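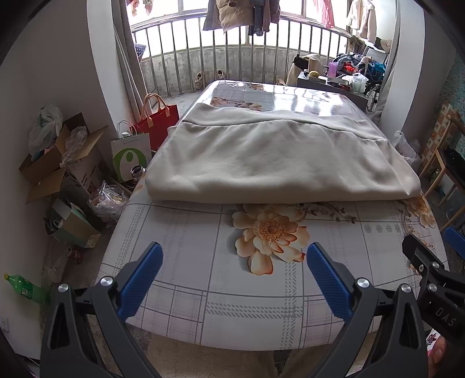
Blanket, folded, on the flowered tablecloth. Shift starts.

1/ A few people asked what I do now that the linen side at Skarnusa has "gone automated". I fold blankets. I did that before too. Now I do it with a gripper in my hand so a machine can learn how it's done.

2/ Background for anyone new here. Skarnusa does laundry for care homes and a couple of motels. Flat sheets have gone through a mechanical folder for years and I have no quarrel with it. Fleece, fitted sheets and anything with a stuffed lining still go by hand. That's the bit Olari says its robot will take over.

3/ Olari needs recordings of folding in ordinary homes as well as at the plant, all sorts of tables, all sorts of light. So some of us got moved off the floor and onto "demonstration". You hold the gripper, two jaws with blue pads, and you do the job with those instead of your fingers.

4/ My target is 276 folds a week. I asked Manon Cloutier, who does our scheduling, where 276 came from. She said it was in the contract. I asked who put it in the contract. She said she'd get back to me. That was October.

5/ Fleece is a pig to fold with two jaws. It grabs at itself. With my hands I'd run a thumb along the seam and know by feel whether the edges are lined up. Through the gripper I get nothing, I'm going by eye. So what the robot's learning from is me folding worse than I normally do.

6/ I put that to the Olari rep and he said the volume evens it out. Maybe it does. I've folded linen for a living a long time and I've never seen a big enough pile of crooked blankets turn into a straight one.

7/ The pay. Same hourly rate, no evening loading, because demonstration is "flexible". Flexible means I do it when the footage is due. I used to knock off at four and that was that. Last week I was folding the same cream fleece after tea with the telly off so I could concentrate.

8/ To be fair to it (Sheldon Fraser will be in my replies if I'm not): my shoulders are better. The plant floor is hot and you're reaching up to the rail all day. I don't miss the trolleys at all. If somebody wants to build a machine for the trolleys I'll bring the cake.

9/ But the trolleys aren't what they're automating. Lifting wet loads out and dragging them across the floor is still people, and there are fewer of us to do it now. They took the sit-down end of the job, the end you moved to when your back went. Where do you go now when your back goes?

10/ Sheldon's answer is "robot supervisor". There are 2 of those jobs, on paper. There are 30 of us on the linen side. He's a good bloke and a good delegate but I would like him to do that sum out loud at a meeting.

11/ Also nobody's seen the thing fold a blanket start to finish. We got shown a video at the Sawatzky depot. It was sped up, which they told us when we asked. It did a tea towel. Lovely tea towel.

12/ Someone's asked if I'm worried about training my replacement. Less than you'd think. I'm more worried about the middle part, where it half works and I'm standing next to it refolding what it's done, at a lower grade, because the new grade is called "quality assist". Lelum's already got that classification in their agreement. Go and read it.

13/ What I'd ask for, if anyone from management reads these. Put the weekly number down to something a person can do properly. Pay the loading when we work evenings. Write down what happens to the recordings when the contract ends and who can use them. I asked for the last one in writing and got a brochure.

14/ And let us say when a fold's no good. There's a button to start and a button to stop. There's no button for "bin that, I caught the corner". Every bad one goes in with the good ones and counts toward the 276. I've started telling Manon which ones are rubbish by text. She says she passes it on.

15/ Couple of people saying I should just refuse. I thought about it. The ones who did refuse got put on the wet end, and one of them is sixty-one. So I'm folding.

16/ Yes, I've rung the union office. Yes, I've kept copies of my hours. Do the same if you're on demonstration, even if it's only in an exercise book. The app rounds down, and it took me a fair while to notice.

17/ Replies are open, but if you're going to tell me about the looms, I've read about the looms. Tell me what your lot got in writing.

We use cookies to improve your experience and show you relevant posts. By continuing to browse you agree to our Cookie Policy. Accept all | Manage preferences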